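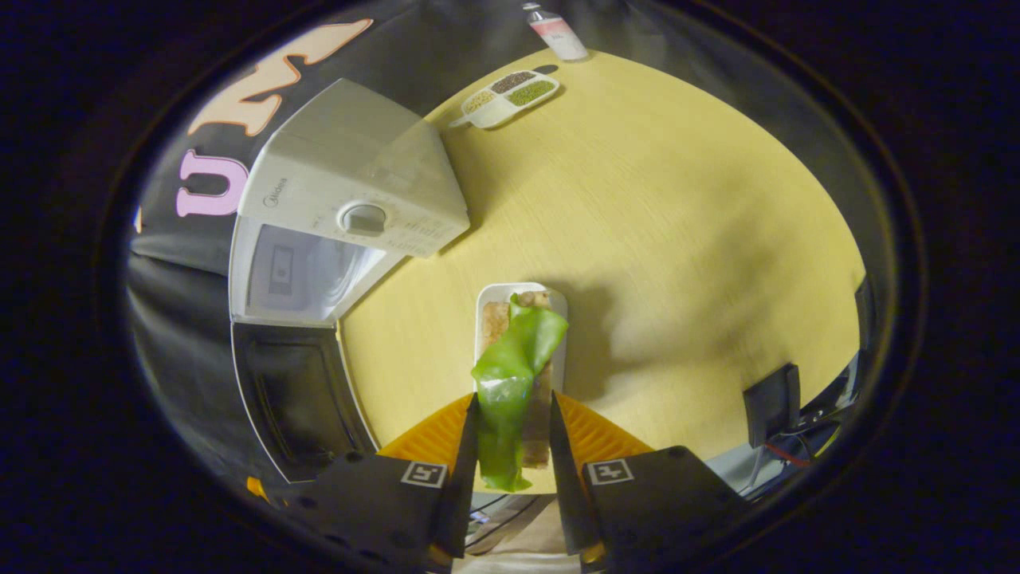

Guten Morgen zusammen, und erst einmal vielen Dank für die schnelle Rückmeldung zum Regalbediengerät in Gasse 3 bei uns in Rilthorpe! Ich versuche, alles der Reihe nach aufzuschreiben, auch wenn es wieder etwas länger wird (ihr kennt mich ja inzwischen). Das Gerät bleibt beim Einlagern kurz vor dem Fach stehen und meldet »Ladungsträger nicht erkannt«. Es trifft nur die schmalen weißen Tablare. Von der Form her sind sie ungefähr wie die Platte auf dem runden Holztisch, also rechteckig und deutlich länger als breit, und sie laufen mit der kurzen Seite voran auf den Lichttaster zu. Die normalen Paletten gehen ohne Murren durch.

Ticketstatus: offen, Priorität mittel
Anlage: Palettenlager Rilthorpe, Steuerung Domia
Gemeldet am: 30. Mai 2018

Was wir bisher probiert haben:

Taster gereinigt und Halterung nachgezogen. Danach lief es eine Schicht lang wunderbar, und wir haben uns schon gefreut, aber in der Nacht kam die Meldung wieder.

Reflektor gegen einen neuen aus dem Ersatzteilschrank getauscht. Keine Änderung.

Gasse abgemeldet, Domia neu gestartet, Referenzfahrt gemacht. Die Referenzfahrt war in Ordnung, der Fehler kam beim dritten Tablar.

Verzögerungszeit am Eingang von 20 auf 25 ms erhöht, wie von Vasylenko am Telefon vorgeschlagen. Seitdem ist es spürbar besser, wir haben aber immer noch bis zu 13 Abbrüche pro Schicht. Jedes Mal muss jemand quittieren und den Auftrag von Hand neu anstoßen, und das kostet uns gerade vor der Lkw-Abfahrt Nerven.

Nachtrag vom selben Nachmittag: Die Kollegen in Nultstead haben die gleichen Tablare im Umlauf und kennen das Problem nicht. Dort sitzt der Taster allerdings ein Stück tiefer und schaut schräg auf die Kante. Könnte das schon der ganze Unterschied sein? Ich würde ungern auf Verdacht neue Löcher in den Träger bohren.

Antwort Service Vasylenko: Danke für die ausführliche Beschreibung, das hilft uns sehr! Bitte noch nichts bohren. Wir schicken eine verstellbare Halterung und schauen uns die Parameter vorab per Fernwartung an. Lasst die Verzögerung bitte so stehen und sichert das Fehlerprotokoll, bevor es überschrieben wird.

Machen wir, das Protokoll hängt am Ticket. Für den Umbau passt uns die erste Juniwoche am besten, morgens vor dem Wareneingang. Kaffee steht bereit!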